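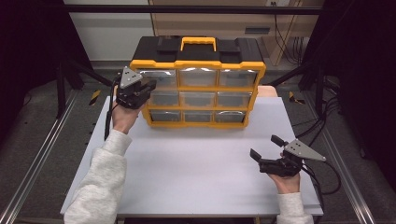
Bench 2, parts organizer: nine clear drawers, yellow carrying handle up.

SMALL PARTS STORAGE -- WALK-THROUGH CHECKLIST
Kanolport hobby workshop, main bench area
Checked by: Clive Furnival
Date: November 25, 2021

Marks: OK / Fix / Watch. Comments go under the item, as long as you like. I read all of them and I love getting them!

1. Case stands flat and does not rock
OK. Pushed on each corner in turn and got no wobble at all. What a change from the old biscuit tins.

2. Case set well back from the front edge of the bench
OK. Plenty of table left in front to work on. Please keep it like this, it is so much nicer to sit down to.

3. Carrying handle firm, no cracks where it meets the lid
OK. Lifted it full and held it for a slow count of 7. The handle felt solid the whole way, and it folds without pinching if you keep your thumb out of the middle (ask me how I know).

4. Lid latches close on both sides
Watch. Left one snaps shut beautifully. Right one needs a second push. Anybody carrying the case to the Tavus room should press both latches first and give them a little tug.

5. Drawers slide freely and stop before falling out
Fix. Eight are great. Bottom row, middle, comes right out in your hand if you pull with any enthusiasm, and I did. Nothing spilled, but it was full of M3 washers and I would not want to be on the floor looking for those. Keep it half full until the stop is replaced.

6. Drawer fronts clean and see-through
OK. Wiped all of them with a damp cloth, no solvent. Solvent clouds this sort of plastic -- we lost a whole set that way at the Drasusska bench last winter.

7. No sharp items loose in the drawers
Fix. Found 2 snapped blades in with the hook-and-eye screws. They are in the sharps tin now. Blades go in the tin even if you think you will use the other half!

8. Weight of the loaded case
OK. Just over 61 ounces on the parcel scale, handle and all. An easy one-hand carry for most of us, and the younger members can use both hands.

9. Refill stock
OK. A fresh box of 500 wood screws is on the shelf under the bench. Don't tip the whole box into one drawer, it strains the bottom and you can't pick anything out. A scoop at a time is right.

10. Bench top clean, no splinters, no glue ridges
OK. White top has come up really well. Scraped one dried glue spot by the left corner.

11. Cables kept off the walkway
Watch. Fine at this bench. The one to the Kettle corner (yes, still called that, even without the kettle) needs a new clip by the door.

To do before the next check
Drawer stop, bottom row middle -- Clive
Right latch, drop of silicone oil, try again -- Clive
Cable clip by the door -- open, put your name here

General comment
Best result for this bench so far and I was grinning by item 6. Thank you to whoever sorted the drawers by size, it made going through them a pleasure. If you can spare ten minutes, the long drawers by the window would love the same treatment.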